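[보도자료] 딘드사이드(Dindside), 솥 하나로 끝내는 '원팟 닭고기 감자찜' 밀키트 출시

배포일: 2021년 10월 19일
즉시 보도 가능

- 닭다리살, 감자, 완두콩 한 팩에. 냄비 하나면 조리 끝
- 7월 시범 판매 거쳐 정식 출시, 전국 64개 매장부터 순차 입점
- 레시피북 '한 솥 저녁' 무료 배포 병행

간편식 전문기업 딘드사이드가 신제품 '원팟 닭고기 감자찜'을 내놓는다. 오늘부터 판매. 온라인몰은 오전부터 주문 가능하고, 오프라인은 라튼(Latton) 마트 64개 매장에서 먼저 만날 수 있다. 나머지 지점은 순차 입점 예정.

제품 구성은 간단하다. 뼈 바른 닭다리살, 껍질째 썬 감자, 완두콩, 통마늘, 그리고 화이트와인 소스. 닭은 미리 염지해 두었다. 따로 밑간할 필요 없음. 감자는 길쭉하게 썰어 넣었는데, 소스를 잘 머금으면서도 부서지지 않는 두께를 찾느라 개발팀이 꽤 오래 매달렸다고 한다. 2인분과 4인분 두 가지.

조리법은 다음과 같다. 냄비를 중불에 올리고 닭을 껍질 쪽부터 굽는다. 노릇해지면 꺼내지 말고 한쪽으로 밀어둔다. 감자와 마늘을 넣고 겉면이 살짝 익을 때까지 굴려준다. 소스를 붓고 뚜껑을 덮어 끓인다. 감자가 젓가락으로 쑥 들어가면 완두콩 넣고 5분. 끝. 오븐이 있는 집이라면 마지막에 200도로 예열한 오븐에 냄비째 넣어 윗면을 바삭하게 마무리해도 된다. 손잡이까지 오븐에 들어가도 되는 냄비인지는 꼭 확인할것.

압력솥 사용자용 안내도 포장 뒷면에 따로 실었다. 물은 더 넣지 않는다. 시범 판매 때 물을 더 넣었다가 국이 됐다는 후기가 제법 들어왔고, 그래서 이번에는 안내문 글씨를 키웠다.

시범 판매는 지난 7월 온라인몰에서 진행했다. 후기 111건이 접수됐고, 가장 많았던 의견은 "소스가 짜다"와 "마늘이 더 있었으면". 정식 제품에서는 소스의 소금을 줄이고 통마늘 양을 늘렸다. 레몬 조각도 넣어달라는 요청이 있었으나 유통 중 물러지는 문제로 빠졌다. 대신 레몬즙을 작은 봉지로 동봉한다. 넣고 안 넣고는 취향대로. 불 끄고 나서 뿌리는 쪽을 권한다.

소스는 소스 제조사 베르제론(Bergeron)과 공동으로 만들었다. 오레가노와 타임, 마늘을 기본으로 하고 화이트와인은 한 번 졸여서 넣는다. 와인 향이 부담스럽다는 소비자가 있어 와인을 닭육수로 바꾼 제품도 준비 중이다. 출시 시점은 미정. 정해지는 대로 다시 알리겠다.

감자는 푸트덴(Putden) 농장과 계약해 들여온다. 분이 많은 품종과 단단한 품종을 놓고 비교한 끝에 단단한 쪽을 골랐다. 분이 많으면 소스가 금세 탁해지고 바닥에 눌어붙는다. 집에서 감자를 더 추가할 경우에도 단단한 품종을 쓰는 것이 좋다. 고구마는 권하지 않는다. 소스가 달아진다.

딘드사이드 홍보팀은 "퇴근하고 설거지까지 생각하면 냄비 하나가 한계라는 말을 고객센터에서 정말 많이 들었다"며 "구운 닭 맛은 포기하지 않으면서 씻을 그릇은 줄이는 게 이번 제품의 목표였다"고 밝혔다.

남은 음식 활용법도 있다. 국물이 남으면 밥을 넣고 졸여 리조또처럼 먹거나, 삶은 파스타면을 버무린다. 닭이 남으면 살을 찢어 다음날 샌드위치 속으로. 자세한 내용은 무료 레시피북 '한 솥 저녁'에 실려 있다. 레시피북은 라튼 마트 계산대 옆에 비치하며, 온라인 주문 고객에게는 상자에 함께 넣어 보낸다. 수량 소진시 종료.

보관은 냉장. 소비자가 받은 날 바로 조리하지 않을 경우 닭만 따로 냉동하고, 감자는 얼리지 말 것. 얼린 감자는 식감이 푸석해진다. 알레르기 유발 성분은 닭고기, 우유(소스에 버터 함유), 아황산류. 우유 알레르기가 있는 소비자는 구매 전 포장 뒷면 확인 바란다.

출시 기념 행사. 온라인몰에서 4인분 제품을 주문하면 베르제론 허브소금 소용량을 증정한다. 조리 후기를 남긴 고객에게는 다음 주문때 쓸 수 있는 할인 쿠폰도 지급. 행사 세부 조건은 온라인몰 공지사항 참조.

문의: 딘드사이드 홍보팀 (온라인몰 하단 '보도 문의' 게시판 이용)

관련 소식
- 딘드사이드, 버섯 보리리조또 포장 개선
- 라튼 마트 냉장 간편식 코너 확대 안내
- 푸트덴 농장 햇감자 입고
- [레시피] 남은 닭육수로 끓이는 양파수프
- 베르제론 허브소금, 이렇게 쓰세요

댓글

감자조아
시범 판매때 먹어봤어요. 짜긴 했는데 감자가 진짜 맛있었음. 소금 줄였다니 다시 사봅니다

저녁뭐먹지
인덕션에서도 되나요? 중불이 몇 단인지 적어주시면 좋겠어요

두아이맘
애들이 먹을거라 와인 없는 버전 기다립니다. 빨리 내주세요~~

한솥파
오븐 마무리 꼭 하세요. 껍질이 완전 달라요. 레몬은 저는 반만 넣었습니다

저녁뭐먹지
레시피북만 따로 받을 수는 없는지도 궁금합니다. 근처에 라튼이 없어서요
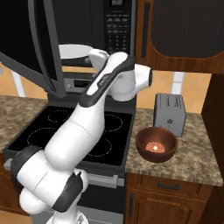

마늘귀신
통마늘 늘린거 잘하셨네요. 그래도 저는 집에 있는거 한 줌 더 넣을 예정. 2인분 냄비는 어느정도 크기가 맞는지 아시는 분 계신가요?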